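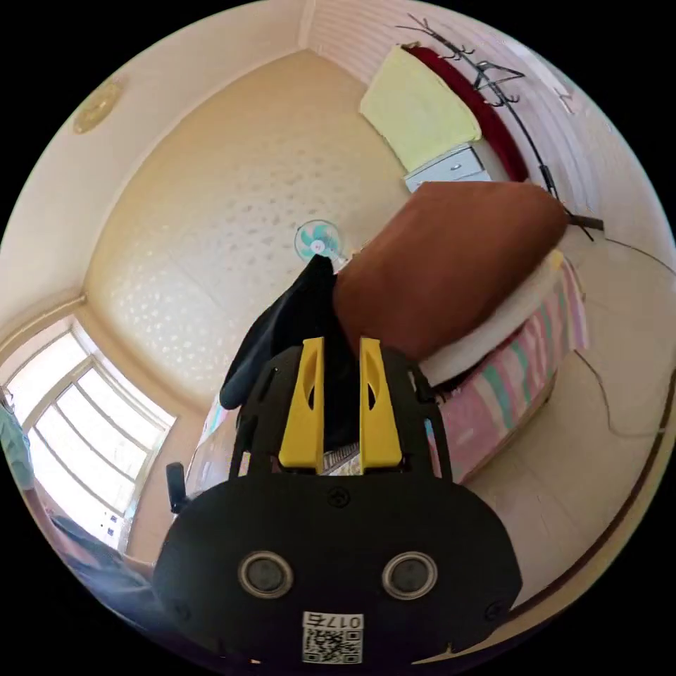

送灯

奥勒姆这个镇子，坐火车是到不了的，得先坐到普里赛德，在站前那家关了一半门的报亭旁边等巴士，巴士再沿着海边一路晃过来。我七岁那年跟着父母搬来，父亲在码头后面的街上盘下了一间面包房，从此我就成了奥勒姆的人，虽然镇上有几位老太太，一直到我结婚那天还管我叫“面包房新来的那个孩子”。我不怪她们。在奥勒姆，除非你的祖母也埋在教堂后面的坡上，不然你总归是新来的。

我想讲的是送灯的事，不过讲送灯之前，得先讲讲那盏灯，讲那盏灯又免不了要讲塔姆辛·阿伯纳西，所以请您耐心一点，最好手边有杯热茶。

灯是一盏铜框的提灯，四面玻璃，其中有一面换过，颜色比另外三面要浅一些，对着光才看得出来。平日里它就挂在教堂北墙的一个铁钩上，底下摆着一排跪垫，都是不同年代的太太们绣的，有绣鱼的，有绣麦穗的，还有一只绣的是一条狗，那是谁家的狗，我问过好几个人，每个人说的都不一样。每年三月，镇上的人要把这盏灯点着，从教堂里提出来，沿着海岸一直走到斯卡斯内斯岬角上的小礼拜堂，把火传给那里祭台上的蜡烛。小礼拜堂平时没有人，门也不锁，里面除了石头长凳和一张石祭台，就只有风。据说早年间有一船人在岬角外头遇上大雾，是靠着岬角上一位隐修士的灯找到岸的，他们上岸以后许了愿，说只要奥勒姆还有人在，每年就给他送一回火去。这个愿许下来有200年了，中间打仗、闹病、下大雪，都没有断过。至少大家是这么讲的。

规矩不多。火要在教堂里点，要一路烧到礼拜堂，提灯的人路上不能换手给别人，除非是摔断了腿。走到霍洛韦可以歇一歇，喝碗汤。霍洛韦是半路上的一个小村子，村里有一口井、一间酒馆和许多羊，走到那儿的时候往往刚好过了中午，人人都饿得厉害。过了霍洛韦，路就开始往上走，最后是岬角上的石阶，一共168级，这个数是刻在最下面那块石头上的，也不知道是谁这么好心，或者说这么狠心，让人还没抬脚就先知道自己要受多少罪。

提灯的人是塔姆辛·阿伯纳西挑的。这也不是什么写下来的规矩，只是她母亲挑过，她姨婆也挑过，轮到她的时候就没有人觉得需要讨论。她住在教堂旁边那幢门漆成绿色的房子里，弹了一辈子的风琴，教过半个镇子的孩子识谱，我也是其中之一，而且大概是最不争气的一个。她弹琴的时候不喜欢穿鞋，说隔着鞋底摸不准踏板，所以冬天做礼拜，您要是坐在靠右的位子，就能看见她脚上那双厚厚的灰羊毛袜子在踏板上来来去去，像两只很忙的猫。她个子很小，嗓门却不小，赞美诗唱到第三节大家开始偷懒的时候，她会在琴凳上转过头来，自己大声地唱，唱到大家不好意思为止。

被她挑中的人，会在二月底的某一天听见敲门声。她从来不打电话。她站在门口，围着头巾，说一句：“今年你来提吧。”然后不等你回答，就问你家里有没有多余的鸡蛋。

那年她敲的是我家面包房的后门，天还没有亮，我正在往炉子里送第二批圆面包，满手都是面粉。父亲前一年秋天走了，店里就剩下我和母亲，母亲在前面擦柜台，我在后面。我听见敲门，还以为是送牛奶的，喊了一声“放地上就行”，门外的人说：“我可不想坐在地上。”我一听这声音，赶紧去开门。

“今年你来提吧。”塔姆辛说。

我说：“阿伯纳西小姐，我可能不太合适。”

她已经走进来了，在炉子旁边烤手。她说：“鸡蛋有吗？”

我给了她鸡蛋，又给她包了两个刚出炉的圆面包，跟着她一直走到巷子口，一路上把我不合适的理由说了个遍。我说父亲走了以后我就没怎么去过教堂，这她是知道的，我的位子空着，她从琴凳上一转头就看得见。我说我连自己信不信都说不清楚了，早上醒来想祷告，话到嘴边就散了，像没发起来的面团一样摊在那里。我还说我手笨，小时候端圣餐的托盘都能端洒了。她一边听一边吃面包，吃得很认真，吃到巷子口正好吃完了一个，把手上的面粉在围巾上蹭了蹭。

“你每天早上几点起来点炉子？”她问我。

“三点半。”

“那你点火的本事，比牧师强多了。”她说完就回家去了。

我回到店里，第二批圆面包烤过了头，底下全是黑的。母亲也没有骂我，她把黑的那层刮掉，泡在牛奶里，我们吃了两天的面包布丁。她一边刮一边说，你父亲一直想提那盏灯，想了好多年。我说他从来没讲过。母亲说，他怎么会讲呢，他在这个镇上住了那么多年，见了人还是先鞠躬。

这句话在我心里搁了很久。父亲每年三月都去送行，他走不了那么远，他的膝盖不好，所以他总是站在教堂门口，等灯从里面提出来的时候，把帽子摘下来，一直摘着，直到最后一个人转过了海堤的弯。然后他回店里烤面包，烤出来叫我骑车送到霍洛韦，配汤用。霍洛韦的汤是羊骨头熬的，放大麦、韭葱和萝卜，熬得很稠，父亲觉得配那种汤一定得是硬一点的面包，皮要厚，掰开来里面有大大小小的洞，可以把汤兜住。他为这个面包试过许多回，试坏了的我们就自己吃。从小到大，我对送灯最清楚的印象，就是车后座那个用棉布盖着的筐，和筐里冒出来的热气，一直热乎乎地贴着我的后背。

送灯的日子是个星期五。前一晚上下了一夜的雨，到早上还没有完全停，教堂里挤满了湿大衣的味道。我穿着父亲那件深蓝色的旧外套，袖子长了一截，母亲前一天晚上给我往里折了一道，用大针脚缝住。牧师念了祷文，念得比往年快，因为他感冒了，怕念到一半要打喷嚏。接着塔姆辛从琴凳上下来，穿着袜子走到北墙跟前，踮起脚把灯从铁钩上摘了下来，打开浅色的那面玻璃，朝我点点头。

我划火柴的手是抖的。第一根断了，第二根没着，到第三根，灯芯才“噗”的一声亮起来。后排不知道谁家的小孩大声说：“着啦！”大家都笑了，我也跟着笑，笑完觉得手稳了一点。塔姆辛把玻璃关上，扣好，在我手背上拍了一下，然后坐回去穿她的靴子。她那双靴子的鞋带特别长，要绕着脚脖子缠好几圈，全教堂的人就站着等她缠完。

我们就这样出发了。沿着海堤往东走，雨斜着打过来，有人撑伞，伞很快就翻了过去。队伍拉得很长，前头的人在唱诗，后头的人听不清前头唱到了哪里，就另起一首，唱着唱着两首歌在中间撞上，混成一团，走在中间的人于是什么也唱不成，只好聊天。聊的也都是些家常话，谁家的屋顶又漏了，谁的儿子在普里赛德找了份差事，谁家今年的豌豆种得太早。我听着这些，眼睛一刻也不敢离开灯。火苗只有指甲盖那么大，每来一阵风就缩下去，缩得我心也跟着缩，过一会儿又慢慢地站起来。

路上有一段要过一条小溪，平时踩着石头就过去了，那天水涨上来了，石头都在水底下。男人们商量着绕路，说上游有座桥，绕过去要多走好久。塔姆辛听了一会儿，坐下来，把她刚缠好的靴子又一圈一圈地解开，脱了靴子脱袜子，把裙子往腰里一掖，就下水了。走到溪中间她回过头来，对着岸上的人说：“水不咬人。”于是大家都脱了鞋，一个接一个地过去，尖叫的尖叫，骂人的骂人，牧师过到一半终于把那个喷嚏打了出来，打得非常响亮。我把灯举到头顶上，水冷得我脚趾头都不像是自己的了，可是不知道为什么，那是我那一年里头一回觉得高兴。

到霍洛韦的时候，酒馆门口已经支起了大锅。面包是母亲托人一早用车送去的，是我前一夜照着父亲的方子烤的，我把他的本子翻出来，他的字很小，有些是中文，有些是英文，温度写在一边，另一边记着那天的天气。有一页上写着“皮太软，下雨”，还有一页写着“好。她说好”。我猜了半天这个“她”是谁，猜不出来。

提灯的人喝汤的时候可以把灯放下来，放在井沿上，井上有个木头的小顶棚，挡得住雨。我端着碗站在旁边，一只手护着灯，一只手喝汤，喝得下巴上都是。霍洛韦酒馆的老板娘从锅那边过来，非要我坐下喝，说八步以外就有凳子，灯又不会长腿跑了。我说我不坐，她说你父亲送的面包我吃了那么多年，你今天要是站着喝我的汤，我晚上睡不着觉。我拗不过她，就去坐了。我坐下来，把碗里的汤喝完，又用面包把碗底擦干净，那面包烤得还可以，皮够厚，洞也够大。我想父亲大概会写一个“好”字。想到这里我就低着头多坐了一会儿。

等我再站起来走到井边，灯灭了。

我到现在也说不清那一刻是什么感觉。灯好好地立在井沿上，四面玻璃都关着，扣子也扣着，里面一缕细细的白烟，正从灯芯上往上走，走到顶上就不见了。我第一个念头是用身子把它挡住，就像小时候打碎了碗，先拿脚把碎片往柜子底下拨。我背对着所有的人，把父亲的外套敞开来，将灯整个裹在怀里。身后大家还在喝汤，有人在问还有没有盐。

200年。我脑子里就只有这几个字。多少人提过这盏灯，打仗的时候有人提过，下大雪的时候有人提过，到了我手里，为了坐下来喝一碗汤，把它弄灭了。我又想，果然是新来的。这话没有任何人对我说，是我自己对自己说的，说得比谁都难听。

口袋里是有火柴的，教堂里剩下的那盒。我的手伸进去摸着了那个盒子，又缩了回来。要是悄悄点上，谁也不会知道，可那就是霍洛韦的火了，是我口袋里的火，跟教堂没有关系。要是不点，就得转过身去，跟所有的人说。我站在那儿，觉得雨都停了，其实也没有停。

“汤怎么样？”塔姆辛在我旁边说。

我不知道她是什么时候过来的。她手里捧着碗，靴带这回没有缠好，拖在地上。我张了张嘴，没有说出话来，就把外套拉开了一点点，让她看见。

她看了一眼，又喝了一口汤。

“灯油少了。”她说，“我早上就觉得少，忘了添。这个怪我。”

她放下碗，从大衣里面的口袋掏出一个扁扁的小瓶子，那种从前装咳嗽药水的瓶子，标签早就磨没了。她打开灯，往里面添油，一滴都没有洒。接着她把瓶子收好，伸出手，手心朝上，对着我。

“火柴。”

“可是，”我压低了声音，“可是火不能断呀。”

“是不能断。”她说，“所以你快一点，汤要凉了。”

我把火柴给了她，她又还给我，说要提灯的人自己点。我这回一根就点着了。她看着火苗站稳，把那面浅色的玻璃关上，用袖子擦了擦上面的水汽。

“这面玻璃，”她说，“你知道是怎么换的？”

我摇摇头。

“我十九岁那年提灯，在溪边滑了一跤，灯摔在石头上。不光是灭了，玻璃也碎了，油流了我一裙子。我坐在水里头哭，我姨婆走过来，她那时候比我现在还老，拄着拐杖，我当她要拿拐杖敲我。她就站在那儿等我哭完，然后从头巾底下摸出一盒火柴。”塔姆辛说到这里，像是觉得很好笑，眼睛都眯起来了，“藏在头巾底下，怕打湿了。她跟我讲，她那年是在石阶上灭的，再往前，她母亲那年，还没出教堂的门就灭了，让一个来晚的人开门带进来的风给吹的。”

我听得呆住了。我问她：“那大家都知道吗？”

“提过灯的都知道。没提过的，有些也知道。”她说，“你以为我身上这个瓶子是治咳嗽的？”

我想了想，又问：“那从前说的一次也没有断过，是骗人的？”

她没有马上回答我。她把碗又端起来，用一块面包兜着碗底最后的一点大麦，慢慢地吃了。我那时候很急，觉得她这样吃法简直是在折磨人，后来我自己年纪大起来，才晓得有些话要先咽点东西下去，才好说出来。

“孩子，我年轻时候也想不通。”她说，“我回去跟姨婆闹了一个春天，说这样的火送去有什么用，不如不送。我有一阵子也不去教堂，琴都是别人弹的，弹得可真糟糕。后来有一天我路过，听见里头那个糟糕的琴声，气得不行，就进去了，把那个人从凳子上撵下来。就这么回去的。没有什么道理，也没有听见天上有声音。你要问我火断没断，我只能告诉你，每年到了斯卡斯内斯，祭台上那支蜡烛总是点着了的。中间的事情，我看上帝比你我都宽宏得多。”

她说完弯下腰去系鞋带，系了一半直不起腰，叫我扶她一把。我一只手提着灯，一只手扶她，她的手臂细得像一把干柴，隔着大衣都摸得出来。她站直了以后说：“面包是你烤的？”

我说是我照着父亲的本子烤的。

“好。”她说，“我头一年就跟他讲过好，他非不信，还要改。”

就这样我知道了本子上那个“她”是谁。

从霍洛韦出来，雨小了，风却更大，海在右手边白花花的一片。唱歌的人少了，都在省力气。我提着灯走在前面，还是很小心，可是跟上午的小心不大一样，上午我像是捧着一个别人家的古董花瓶，走一步骂自己一句，到了下午，我时不时地还能抬起头来看看羊。羊也看看我们，嘴里嚼个不停。

到了石阶底下，天色已经开始暗了。大家在那块刻着数字的石头旁边停下来喘气，有人给老人递拐杖，有人把孩子背到背上。塔姆辛仰着头看了看上面，说她今年就不上去了，她在下面等。大家都愣了一下，她从来没有在下面等过。牧师要留下来陪她，她嫌他鼻涕太多，把他赶走了。

“你上去，”她对我说，“到了上面，蜡烛点着了，把灯举到门口晃一晃，我就看见了。”

我就往上走。石阶让雨水泡得很滑，有几级缺了角，得侧着身子踩。走到一半，我的袖子松了，母亲缝的那道线开了，父亲的袖口整个地滑下来，盖住了我的手，正好把风也挡在外面。我没有去管它，就那样隔着他的袖子提着灯，一级一级走到了顶上。

小礼拜堂里头黑极了，闻起来是石头和海草的味道。大家陆陆续续地进来，挤在长凳上，挤不下的就靠墙站着，外面还有一些人。我走到祭台跟前，蹲下来，打开玻璃，用一根长长的细蜡引了火，送到祭台的蜡烛上。我本来准备好了一段祷告，是头天晚上一边揉面一边想的，有父亲，有母亲，还有几句很像样的话。到了那时候，一句也没有想起来。我就在心里说了一声：到了。

蜡烛着了。有人起了个头，大家就唱起来，没有琴，调子起得太高，唱到高的地方只剩下几个女人和一个还没有变声的男孩。我提着灯从人群里挤出去，走到门口，朝底下晃了晃。底下已经黑得什么都看不清了，我晃了好几下，心里有点慌。过了一会儿，岬角底下的黑地方，有一个很小的亮点，一闪，一闪，又灭了，然后又亮起来。

她在下面划火柴呢。

塔姆辛那年秋天就不大出门了，风琴交给了她从前的一个学生，弹得不坏，就是穿着鞋弹。她把那个扁瓶子给了我，是用一块旧手帕包着，夹在一本很破的赞美诗里一起给的，赞美诗里头还夹着两颗干豌豆，不知道是有意的还是无意的，我把豌豆种在面包房后面的花盆里，没有发芽。我每个星期给她送面包，硬皮的那种，她牙齿不好了，要泡在茶里吃，一边泡一边抱怨说皮太厚。她走的时候是第二年的二月，离送灯没有几天，我们都以为那年会没有人去敲门了。

可是总得有人去敲。我在家里等了几天，等谁去，等来等去，发现镇上的人见了我都有点欲言又止的样子，老太太们来买面包，付了钱也不走，在柜台前头站着，看看我，又看看天气。后来还是母亲说的，她说，你去吧，外面冷，把头巾围上。

那天天没亮，我点着了炉子，把面团盖好，就出了门。我沿着码头走，走过鱼市，走到一幢小房子前面，那家人是去年夏天刚从外地搬来的，男的修船，女的在学校里煮饭，他们家有一个女孩，十六七岁，礼拜天总是一个人坐在教堂最后一排，别人唱歌的时候她不张嘴，光是看着北墙上的灯。我在她家门口站了一会儿，听见里面有人在咳嗽，有水壶响。我抬手敲了门。

来开门的就是她，头发没有梳，光着脚，身上披着一条毯子，很戒备地看着我。

“今年你来提吧。”我说。

她说：“什么？”

我一时想不起接下来该说什么，风从背后直往人家屋里灌，于是我问她，家里有没有多余的鸡蛋。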